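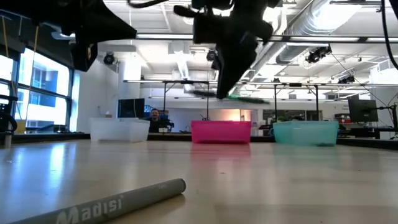
Brirulero 목욕 이동 벤치

제조: Trondov
분류: 재가 돌봄용품 > 욕실 > 이동 벤치
페이지 수정일: 2022년 11월 3일

욕조 턱을 넘는 일이 어려워졌을 때 제일 먼저 찾게 되는 물건이 이동 벤치입니다. 다리 두 개는 욕조 안에, 두 개는 욕조 밖에 두고, 밖에서 앉은 다음 엉덩이를 옆으로 밀면서 안으로 들어가는 방식이지요. 선 채로 한쪽 다리를 들 필요가 없으니 집에서 부모님이나 배우자를 씻겨 드리는 분들께는 정말 반가운 구조입니다. Brirulero는 저희가 다루는 이동 벤치 가운데 제일 자주 꺼내 보여 드리는 모델이고, 솔직히 저희 매장 식구들이 유난히 아끼는 제품이기도 합니다!

어떤 점이 좋은가

먼저 좌판 이야기부터 해야겠습니다. 흔한 이동 벤치는 좌판이 두 조각으로 나뉘어 있고 그 틈을 넘어갈 때 살이 집히는 일이 있는데, Brirulero는 좌판이 한 장으로 이어져 있습니다. 맨살로 앉아도 덜 끌리고, 비눗물이 묻은 상태에서는 미끄러짐이 지나치지 않게 표면에 잔무늬를 넣었습니다. 물은 좌판 뒤쪽의 배수 홈으로 빠집니다. 앞쪽으로 흘러 바닥을 적시지 않는 게 이렇게 편할 줄은 저희도 써 보기 전엔 몰랐어요.

등받이는 왼쪽이나 오른쪽 어느 방향으로도 달 수 있습니다. 수도꼭지가 어느 쪽에 있든 욕실 배치에 맞추면 되고, 이사를 가도 다시 끼우면 그만입니다. 공구는 필요 없습니다. 등받이 기둥을 구멍에 넣고 딸깍 소리가 날 때까지 누른 뒤, 위로 한 번 당겨서 빠지지 않는지 확인하세요.

높이는 다리마다 7단계로 조절됩니다. 욕조 안쪽 바닥과 욕실 바닥은 높이가 다른 집이 많아서 안쪽 다리와 바깥쪽 다리를 따로 맞출 수 있어야 하는데, 이 제품은 다리 네 개가 모두 독립적으로 움직입니다. 버튼도 큼직합니다(손가락 관절이 아픈 분이 직접 누르셔도 될 정도예요).

손잡이는 욕조 바깥쪽 다리 옆에 붙습니다. 앉을 때 짚고, 일어날 때 밀어 올리는 용도입니다. 체중 전부를 매다는 손잡이가 아니니 벽에 고정하는 안전 손잡이가 이미 있다면 그대로 두고 함께 쓰시길 권합니다.

사양

최대 사용 하중: 200kg
높이 조절: 7단계, 다리별 개별 조절
다리 파이프 지름: 19mm
프레임: 알루미늄, 무광 처리
좌판: 일체형 플라스틱, 배수 홈 있음
등받이: 좌우 교체 가능, 분리 가능
다리 끝: 욕조 안쪽은 흡착 고무, 바깥쪽은 미끄럼 방지 고무
색상: 흰색, 연회색
구성품: 본체, 등받이, 손잡이, 다리 네 개, 여분 고무 발 두 개, 한글 설명서

사기 전에 재어 볼 것

욕조 턱의 바깥 높이와 안쪽 깊이를 재고, 턱의 두께도 적어 두세요. 욕조 옆에 벤치 바깥 다리가 설 자리가 있는지도 봐야 합니다. 변기나 세면대가 바짝 붙어 있는 욕실에서는 이 부분에서 막히는 경우가 제일 많습니다. 문이 안으로 열리는 집이라면 벤치를 놓은 상태에서 문이 끝까지 열리는지도 꼭 보시고요.

욕조 유리 칸막이가 있으면 이동 벤치를 놓을 수 없습니다. 칸막이를 떼고 커튼으로 바꾸시거나, 욕조 안에 걸치는 목욕판 쪽을 알아보셔야 합니다. 샤워 부스만 있는 집에는 같은 Trondov의 샤워 의자 Dunville이 더 잘 맞습니다. 다리 간격이 좁고 팔걸이가 양쪽에 있어서 턱이 없는 바닥에서는 그쪽이 훨씬 다루기 쉽습니다.

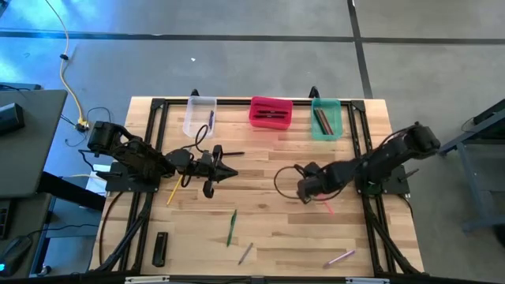 휠체어에서 바로 옮겨 앉을 수 있나요?
휠체어의 팔걸이를 떼거나 젖힐 수 있고 좌판 높이를 벤치와 비슷하게 맞출 수 있다면 옮겨 앉을 수 있습니다. 휠체어를 벤치 바깥쪽 끝에 나란히 붙이고 바퀴를 잠근 뒤 이동하세요. 혼자 상체를 버티기 어려운 분은 담당 작업치료사와 먼저 연습해 보시는 것이 좋습니다.

처음 쓰는 날

물을 받기 전에, 옷을 입은 채로 먼저 해 보세요. 벤치 바깥쪽 끝에 등을 대고 서서 종아리 뒤에 좌판이 닿는 것을 느낀 다음 손잡이를 짚고 앉습니다. 앉은 뒤에는 몸을 조금씩 옆으로 옮기고, 다리는 한쪽씩 턱 안으로 넣습니다. 다리를 드는 게 힘든 분은 돕는 사람이 발뒤꿈치와 종아리를 받쳐 주면 됩니다. 허벅지를 잡아당기면 상체가 뒤로 넘어가기 쉬우니 피해 주세요.

샤워 커튼은 의외로 많이들 물어보시는데, 좌판에 난 커튼 홈에 아랫자락을 끼우면 물이 밖으로 거의 새지 않습니다. 커튼이 짧으면 홈까지 닿지 않으니 긴 것을 준비하세요.

물 온도는 앉은 뒤에 돕는 사람이 손목 안쪽으로 확인하고 발부터 적십니다. 샤워기는 손에 들고 쓰는 것이라야 합니다. 벽에 고정된 샤워기만 있는 욕실에서는 앉은 자리까지 물이 제대로 오지 않습니다.

청소와 점검

쓰고 난 뒤에는 맑은 물로 헹구고 마른 수건으로 닦아 두세요. 일주일에 한 번쯤 중성세제로 좌판 아랫면까지 닦으면 물때가 끼지 않습니다. 염소계 표백제와 거친 수세미는 쓰지 마세요. 흡착 고무는 비누 찌꺼기가 끼면 잘 붙지 않으므로 뒤집어서 안쪽도 씻어 주셔야 합니다.

다리 버튼이 구멍 밖으로 온전히 나와 있는지는 매번 눈으로 확인합니다. 고무 발이 닳거나 갈라졌으면 바로 교체하시고요. 여분이 떨어지면 고무 발만 따로 주문하실 수 있습니다.

함께 쓰면 좋은 것

Corrigan 회전 방석은 좌판 위에 올려 쓰는 얇은 원형 방석입니다. 앉은 채로 몸을 돌릴 때 허리가 덜 비틀려서 고관절 수술을 받으신 분들 가족이 특히 좋아하세요. 다만 수술 뒤 피해야 할 자세가 있으니 병원에서 받은 안내를 먼저 따르시기 바랍니다. 방석은 벤치에 끈으로 묶어 고정하고, 쓰고 나면 떼어서 말립니다.

대여와 구매

새 제품 구매와 월 단위 대여 모두 됩니다. 퇴원 직후 잠깐만 필요한 분이라면 대여부터 해 보셔도 충분합니다. 전국 200곳이 넘는 제휴 대여점에서 실물에 앉아 볼 수 있고, 욕실 치수를 적어 가시면 직원이 다리 높이를 미리 맞춰 드립니다. 연회색은 지난 8월부터 들어왔는데 대여점에 따라 흰색만 있는 곳이 있으니 방문 전에 전화로 확인해 주세요.

구매하신 제품은 포장을 뜯었더라도 물에 닿지 않은 상태라면 반품을 받습니다. 좌판을 욕조에 걸쳐 보고 크기가 안 맞는 경우까지는 괜찮습니다. 목욕에 한 번이라도 쓴 제품은 위생 문제로 교환이나 반품이 어렵습니다. 대여품은 돌아올 때마다 분해 세척과 소독을 거치고, 고무 발은 새것으로 갈아서 내보냅니다.

치수가 애매하면 욕조 턱과 그 옆 바닥이 함께 나오게 욕실 사진을 찍어 문의 게시판에 올려 주세요. 놓을 수 있는지, 어느 방향으로 등받이를 다는 게 나은지 보고 답을 드리겠습니다.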